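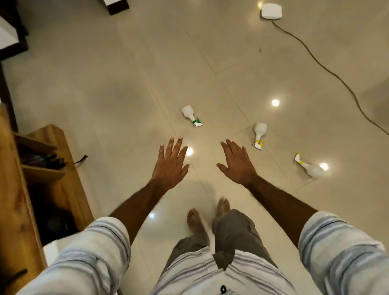
No machine I have seen could clear a kitchen floor in the time my mother does it, and I have looked at many of them, Amber Geerts wrote to us in October. She asked why we still speak of "household robots" when most of them stop in front of a bottle that has rolled over. We think she asks a fair question, and we would like to answer it with results. For this we need people.

Call for participants: Ploria household chores study, second round
Place: Raritz, and at your own home
Published: Jan 8, 2024

What the study is about

Ploria compares how people and machines do ordinary chores. In the first round we collected 613 recordings of chores done by people in 19 homes. We then gave the same chores to Vosta, our two-armed machine on wheels, in the test apartment in Raritz. The results were mixed. Vosta can carry a tray if the tray stands where it expects it. It can close a drawer. It can wipe a table, slowly, and it misses the corners. With things that lie on the floor it had much trouble, and this is the reason for the second round.

Take three spray bottles lying on their sides on shiny tiles. A person bends down and takes them by the neck or by the body, without thinking which is better. For a machine there are several difficulties at the same moment. The bottles are white and partly see-through, and the tiles are pale. The lamps make bright spots on the floor, and Vosta has more than once tried to grasp such a spot. Each bottle points in another direction. If a finger touches the round side first, the bottle rolls away and the plan must be made again. And there can be a cable lying close by, which should stay where it is.

We do not say that machines will never do this. We would like to know how far away it is, and for that we must know much better how people do it.

Who we are looking for

We are looking for 38 adults who do housework regularly. You do not have to be good at it. People who tidy fast and with little care are as welcome as people who fold everything twice. We would especially like to hear from:

People who are left-handed.
People over 60.
People who clean for their work, in homes, shops or hotels.
People who work in a shop and fill shelves or clear up the floor after closing.
People who have less strength or feeling in one hand, or who wear a brace. Please tell us in your message, so that we can choose the chores together with you.

You should be able to bend down to the floor and stand up again many times, unless we have agreed on other chores. You should understand spoken English or have somebody with you who can translate. Knowledge of robots is not needed.

What you would do

First there is one visit to our test apartment in Raritz, which takes a morning or an afternoon. You do a number of short chores there, for example:

Picking up bottles, boxes and soft things from a tiled floor and putting them on a shelf.
Sorting bottles by the color of the collar, when the bottles are otherwise the same shape.
Wiping under a cable without unplugging it.
Putting goods on a shop shelf with the labels to the front.
Emptying a bag of mixed shopping on a counter.

You do every chore several times, and between the turns we place the things differently. At first this can feel a little foolish, especially when you have just made the floor nice and a colleague throws everything down again. Most people get used to it before the first coffee.

After the visit follow two weeks at home. We ask you to record your normal tidying for a short time each day. Please do not clean before you record! We are happy with a floor that looks like a floor on which people live. You may wear what you usually wear in the house, with or without shoes. Please only keep your sleeves away from your hands, if it is comfortable for you, so that the wrists can be seen.

You receive the small camera from us, together with the strap and the charger. It sits on the head and looks down at your hands. Zulkifli Tuhumury will show you how to put it on, and he will also call you on the second day to ask if everything is working.

At the end you can come back to Raritz and watch Vosta try some of your chores. This part is voluntary. In the first round many participants wanted to see it, and some of them gave the machine advice in a loud voice. The advice was often correct. One man told us that Vosta opened its hand too late, when it was already above the bottle, and after we changed this it dropped fewer of them.

What we pay

You receive 400 euros for the full participation, that is the visit and the two weeks. If you stop earlier, we pay for the days you have done. Travel costs to Raritz by train or bus are paid separately; please keep the tickets. For those who come by car there is parking behind the building.

Your recordings

The camera records pictures and no sound. You can look at every recording before you give it to us, and you can delete what you want without telling us why. Other people in your home must agree before you record while they are in the room. For children we need the signature of a parent. We cover faces, letters and screens before anybody outside our team sees the material.

The recordings are used for research by Ploria and by our technical partner Ong, who builds the hands of Vosta. They are not sold and they are not used for advertising. You will get the full agreement on paper at least a week before the visit, and we ask you to read it at home, not at our door.

What we can say already, and what we cannot

Many people ask us in their first message whether they are helping to make cleaners lose their work. We do not want to give an easy answer. At this time Vosta would not survive one shift in a shop. It is slow, it needs a person close by, and it does not notice when it has spilled something. It has no good idea of what should be picked up and what should be left alone, so a cable and a sock are almost the same to it. In our opinion the first useful machines will do small parts of a chore, such as lifting things from the floor for a person who cannot bend. Other people on our team expect more, and earlier. You are welcome to discuss it with us, and two participants from the first round who clean for their living did so for most of the lunch.

There is also a short interview at the end of the visit. We ask which chores you would give to a machine and which you would keep. In the first round the answers were very different. Ironing was given away by nearly everybody — but several people wanted to keep the washing of dishes, because it is the only time of the day when they are left in peace.

How to apply

Write a short message to Zulkifli Tuhumury through the contact form of the Raritz test apartment, with the subject "Ploria second round". Please tell us:

Your name and the age group you belong to.
Which hand you use most.
What kind of floor you have at home (tiles, wood, carpet or other). Shiny tiles are very welcome.
Whether you have pets. Pets are not a problem, but the camera strap should be kept away from dogs.
Which times of day suit you for the visit.

You do not need to send a résumé or a photo of yourself. If you prefer to speak with somebody first, leave a telephone number and Zulkifli will call you back. We answer every message, also when we already have enough people with your type of floor, and in this case we ask if we may keep your address for the next round.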